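Kerkia Teach Kit

Category: Demonstration recording / Arm accessories
Reading time: 4 minutes

The Teach Kit is a recording bundle for people who have a robot arm, a gripper and a learning system that currently knows nothing. You bring the arm. We supply the recorder, the sync box, the hand controller, the foot pedal and the software that turns an afternoon of picking things up and putting them down into files you can train on.

It does not make the afternoon shorter. We looked into that.

What it does

Every demonstration is stored as one episode: joint positions, gripper opening, force at the wrist where your arm reports it, and up to four camera streams, all on the same clock. Press the pedal to begin, press it again to finish. Press it twice quickly to throw the last one away, a feature that came out of watching customers do an excellent grasp, sneeze, and then spend ten minutes looking for the bad file.

Episodes are named for you. Previous versions let the operator type the name, and we have since read through a folder containing "good", "good2", "good_final" and "not this one (good)".

You can tag an episode during or after recording. The tags we ship with are success, failure, recovery and odd. Please use odd. Learning systems need to see the grasp that went a bit sideways and was rescued, and operators have a natural wish to delete the evidence.

What to put in front of it

Customers ask us this more than anything else, usually after they have bought a set of identical wooden cubes. Cubes are fine for the first day. After that you want soft things, floppy things, things with limbs, containers, cloth, cardboard, and surfaces at more than one height. Move them between episodes. Change the lights now and then, and leave the furniture wherever people have left it. A system raised in a spotless white booth will be very good at spotless white booths.
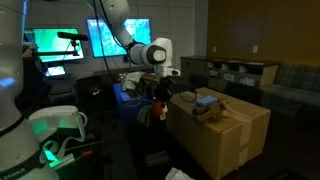
The suggested mix we print in the manual is one third easy grasps, one third awkward ones and one third that you would rather not have on your record. Shona Fairweather, who wrote that page, tested it on our own bench in October and gathered 1,000 episodes with the same arm and a changing heap of objects. Of those, 246 were tagged failure and 27 were tagged odd. She kept all of them. The first policy trained on the full set did better with fabric than the one trained on the tidy episodes alone, and a little worse with mugs, for which we have no explanation and several theories.

In the case

- Recorder unit with removable drive
- Sync box, four camera inputs
- Hand controller with wrist strap
- Foot pedal, heavy enough to stay where you put it
- Cables, in lengths chosen by someone who has been in a lab
- Printed manual, stapled

Arms, grippers, cameras and cuddly toys are not included.

Fitting it to your arm

The recorder reads from the arm's control computer over the network and does not sit between you and the emergency stop. Allow a morning for the first set-up. Most of that goes on camera placement, and most of the camera placement goes on finding out that the arm's elbow passes in front of the view you liked best. The software has a preview mode that plays your planned workspace through all the cameras and marks where something is blocked. It is blunt about it.

Camera mounts are your own affair. If yours droops over the course of a day, run the drift check at lunch and again at the end, and believe it.

Known complaints

The fan is audible. The next revision has a slower one.

The hand controller suits right-handed people better than left-handed people. A mirrored shell is available on request and costs nothing extra.

The export tool writes three common formats and will not write the one your colleague invented in his second year. There is a plain description of our file layout in the manual, and he is welcome to it.

Price and ordering

The Teach Kit is sold directly and through Paterson. Hire is 305 pounds a week, carriage included both ways, and if you buy within the hire period we knock the first week off. Drives come back to us wiped or they come back to us full, so please wipe them.

Spare pedals are kept in stock. People do stand on them.

Related items
Zarnix wrist camera bracket
Ukmont clamp-on side arm
Kerkia spare drive, pair
Left-hand controller shell
Foot pedal (replacement)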